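Sandwich assembly table: hygiene and surface check
Site: Podberg, upstairs prep room
Date: 27th January
Checked by: Ute Wegener

Scoring is OK / Query / Fail. I was told last time that I use Query too much. I will keep using it until somebody shows me the paperwork.

1. Work surface
Result: OK
White top, smooth, no crumbs at the time I looked. The cleaning sheet says it gets wiped every 30 minutes. The initials on the sheet are all in the same pen and the same slant, so I would like to see it filled in as the day goes on.

2. Seam between tables
Result: Query
There is a thin gap where the two white tables meet. Podberg says it is "cleaned daily." With what? A cloth won't get in there. Get a narrow brush or seal it.

3. Clear trays
Result: Query
These are the ribbed ones that came in from Clarnach in November, 400 of them. The supplier sheet says food safe. It doesn't say whether they can be washed and used again, and two people on shift gave me two answers. Ribs hold water and bits of leaf. If they are single use, write that on the box. If they aren't, I want to see how the grooves get scrubbed.

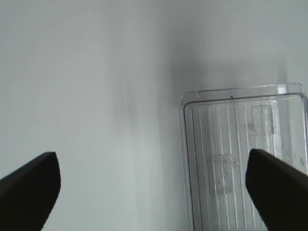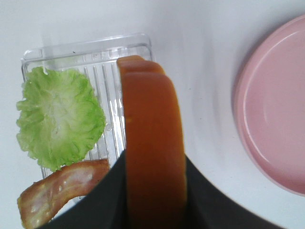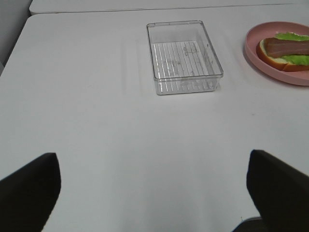
Clear ribbed tray on the white table, in all three.

4. Lettuce
Result: OK, with a comment
Pale green leaf with a frilly edge, no complaint about the look of it. It goes straight onto the ribs, though, and that takes me back to item 3. The wash log was complete for once.

5. Orange slices
Result: Query
The tub had no use-by label and no ingredients on it. "Everyone knows what they are" is not a label. Please put the product name and opening date on every tub, including the one at the back of the fridge.

6. Finished sandwiches
Result: Query
Open-faced, on a pink plate, right next to the tray work. I have no problem with the plate. I do wonder how long things sit out – the rule on the wall says 29 minutes, an oddly exact number, and there was no timer in the room. Buy a timer.

7. Surface spray
Result: Fail
The Prevex bottle had no dilution marked. The chart calls for 600 ml of water per dose and the measuring jug has lost its lines. Replace the jug before the next shift.

8. Previous actions
The Softić report asked for a spare set of tongs and a lid for the bread bin. Tongs are here. The lid is "on order" – same words as last time.

Recheck items 3, 5 and 7. Send me the Clarnach sheet with the washing instructions, all pages please.

U. Wegener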